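Speaker notes — teaching a robot by remote control, the garden edition
Handness spring meet-up, Mar 27, 2026

Opening

Hello, thanks for coming, quick show of hands for who's driven a robot before. (Wait. Let them look at each other.)
Say what I do: I sit in a chair with a controller in each hand and I move plants about in a garden that only exists in a computer. The robot copies my hands, and we save the lot. Best job I've ever had!
Next three go up together. Main view first, then the two close ones from the grippers. 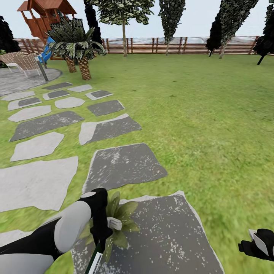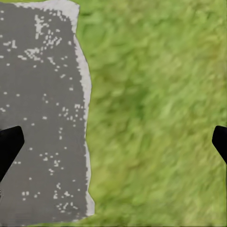
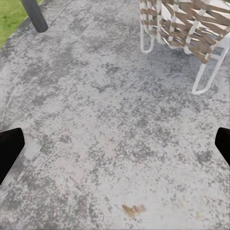

What I'm doing with my hands

Stay on the first one for a minute. Left gripper has the plant, and it's low over the big dark stepping stone. Point at the label on the stem — you can't read it at this size and neither could I, so don't let anyone ask me what variety it is.
Talk about the pinch. When you grip a real plant you feel it give. With the controllers I get nothing at all back, so I'm going on eyes only, and for the first few weeks I squeezed everything as if it owed me money.
Then the close views. Fingers wide open in both of them, nothing held, just ground underneath. One's half paving and half lawn, the other's nearly all patio with the woven chair up in the corner. These are the views I lean on when I'm lining up to grab something, and they take a lot of getting used to, as there's so little in them to tell you how high you are. Ask the room to guess the height. Don't tell them I get it wrong too (I'll probably tell them).

How we record

We use Ovent to drive and Zelel to store the runs. Keep this bit short, they can find me at the break if they want the wiring.
One run is one go at the task, start to finish. For the plant task I did 385 of them between September and now. We kept 200 for training and threw out 114 for plain bad driving, mostly mine. The rest are still waiting to be looked at, sorry.
Story about the early runs: I kept pausing halfway to think. I'd stop, have a look round the lawn, scratch my nose, carry on. Bravo (our model) learned the pause beautifully. It would get the plant up in the air and then just hang there, having a ponder. So now I think first and press record after.

Things I'd tell a new driver

Go slower than feels right, but keep moving.
Mind the hand you aren't using. I let my spare one drift all over the place at the start, and the robot takes that as part of the job as well.
Start from a different spot each time. I did a whole afternoon from the same place and it was no use to anyone.
If you fumble it and then fix it, keep the run! I used to bin those. Now they're my favourites — Bravo had never seen anyone recover from a slip before we put some in.
Stop after 90 minutes. My shoulders go first and then my patience.

Why not a real garden?

Somebody always asks, so get in before them. A simulated lawn resets with one key, and I can drop a plant as often as I like without sweeping up. The bad side is contact. Leaves in there are stiffer than they should be, and soil we haven't even tried yet. We'd like to do a real bed next, with proper mud.

Demo

Swap to the laptop. Check the left controller is charged BEFORE standing up. Two goes each, then pass it on.
If the demo falls over, go straight to questions.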